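# My Daughter Is Not a 5

*2020-01-22*

My daughter is four years old. According to the children's clothing industry she is also a 3, a 5, a 6X, a Small, and in one brand of Italian tights a Roman numeral. She takes this well. I have been taking it badly since October, when I bought her a winter coat marked with her own age and it stopped at the elbows.

I would like to make a case against printing ages on children's clothes. I know there are larger problems. I have read about them while waiting outside fitting rooms.

An age is a strange thing to put in a collar. Nobody sells me a pair of pants marked 41. If they did, I would expect to be told what the other forty-one-year-olds had been doing to fill them out that way, and I would resent it. Adult sizes are a fiction too, of course, but they're a flattering one, and everybody over the age of fifteen has agreed to play along. Children get no flattery. They get a number they already know, because they have just had a cake with it on top, and then they're told it doesn't fit.

Try telling a child who turned four last week that she needs a 5. She'll be thrilled. She'll tell the cashier. Now try telling a boy who is very nearly seven that the 5 looks great on him, and watch what happens to his face. My nephew Matěj once wore a pair of jeans held up by a bathrobe cord for most of a school year because they said 8 and so, by then, did he. Everyone in the family understood. We bought him a better cord.

The defense you hear from the stores is that age is a convenience for the person buying. Grandparents, mainly. A grandmother in another state doesn't know a child's inseam, but she does know the birthday. I put this to Danica Holub, who ran the children's floor at Šimek in Flurnport until it closed, and she laughed for longer than I thought was polite.

"Half of what came back after the holidays was from grandparents," she told me. "They bought the age. We had to put on extra people at the returns desk because they bought the age."

So the convenience works like this: the gift is easy to choose, easy to wrap, and wrong. 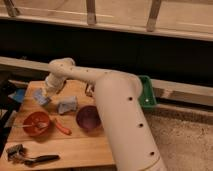 *White arm over a light wooden tabletop, fingers down toward the back corner.*

I did some research, by which I mean I emptied my daughter's dresser onto the bed and went at it with a sewing tape. The Woltmont leggings in a 4 were longer in the leg than the Endness leggings in a 5. The Endness 5 was wider at the waist than the Woltmont 6. There was also a 4T, where the T stands for toddler and allows for a diaper, and a plain 4, where you're on your own. I have been a parent for four years and learned about the T last month. I'd assumed it meant tall.

It matters most with leggings, I think, which are supposed to be the forgiving garment. Leggings are sold on the promise that they stretch, so the size can be a loose suggestion. But a legging only stretches in one direction with any enthusiasm. Too small and the waistband starts the day at the waist and ends it in open country. Too big and the knees go first, drooping forward like a pair of tired faces, and whatever was printed there droops with them. My daughter owned a pair with a fox on each knee. In a 5 the foxes sat on her shins and looked up at her. She loved them and fell down a lot.

I'll admit that some of this is my own fault, because I buy large. I was raised by people who bought large. My mother believed a coat should last three winters: one in which it was enormous, one in which it fit, and one in which you were asked to stop raising your arms. I spent my first winter in every coat as a sort of bell, with feet. There's a photograph of me at a cousin's wedding in a blazer you could have rented out. The labels in those clothes gave ages too, and my mother treated them as a target.

That kind of planning needs labels that mean something, though. You can't buy one size ahead if you don't know what size you're starting from, or whether the next one up is bigger.
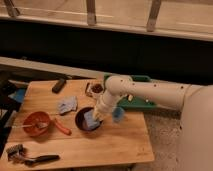 What would be better? Height. It's dull and it has the advantage of being true. Plenty of European brands already do it: you get 104 or 110 on the label, which is the child's height in centimeters, and you hold the child against a wall. I have heard the objection that Americans will never take to centimeters, and I accept it. Use inches. Every kitchen doorframe in the country has them written on it in pencil. We're the best-documented population of short people in history and we go shopping by birthday.

Přemysl Kubíček, who cuts patterns and used to do it for a chain I won't name, agrees with me about height but doesn't think it will happen. His view is that brands don't want to be comparable. If your 5 is their 6, a parent who has finally worked out your 5 will stay with you out of plain exhaustion. He called it loyalty, and I couldn't tell whether he was joking. He has no children and buys his own shirts by mail, in the same size he wore in college, and they fit, so I stopped writing things down for a while.

He did raise one fair point. Height doesn't tell you everything either. Two kids of the same height can be shaped like a pencil and a pear, and a single number will be wrong for at least one of them. Fine. Print a waist, too. Men have been buying pants with two numbers on them for generations and we're not known for our patience in stores.

There's also the question of what the number does once it's at home. A label is read every morning in our house, out loud, by someone who has just learned her numerals and is proud of them. "This says three," she'll announce, holding up a perfectly good shirt that fits her perfectly well, and that's the end of the shirt. I've started cutting the tags out. Then the printed ones came along, the kind stamped straight onto the fabric so that nothing scratches, and I can't cut those out without making what she calls a window. I went over one with a laundry marker. It now says 8, more or less, and it's the only thing she'll wear.

She wore it to my friend Natália's for lunch on Sunday clothes terms, meaning with a skirt over it and a cardigan over that, and still managed to show everyone the back of the neck. Natália's son, who is six and wears a 6, looked at it for some time.

He has asked his mother for a 9.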